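Pomach cell: setup and upkeep notes

Hi! This README goes with the Pomach pushing data, but mostly it's how I keep the cell itself running (the file formats are in the Nulo folder, go look there). Last edited January 28, 2022.

The board just lies on the pegboard table, so check it before every session. I nudge it back square with the row of holes and then redo the table height. Please don't skip that part! In October I did, and I scraped the rod tip across the wood for most of an afternoon.

To set the height, jog down slowly over bare wood until a sheet of paper drags under the tip, then go up a hair and save it as Lindsay_zero.

Wipe the rod and the blocks every 2,000 pushes, and at 4,000 take the rod off and look at the collar screws.

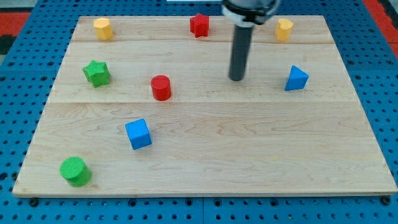

If a run stops with error 119, it's nearly always the cable at the wrist – reseat it, home the arm, carry on. Error 181 is a different beast and I still don't have a good fix, so power off the Morer controller, have a coffee, and try again.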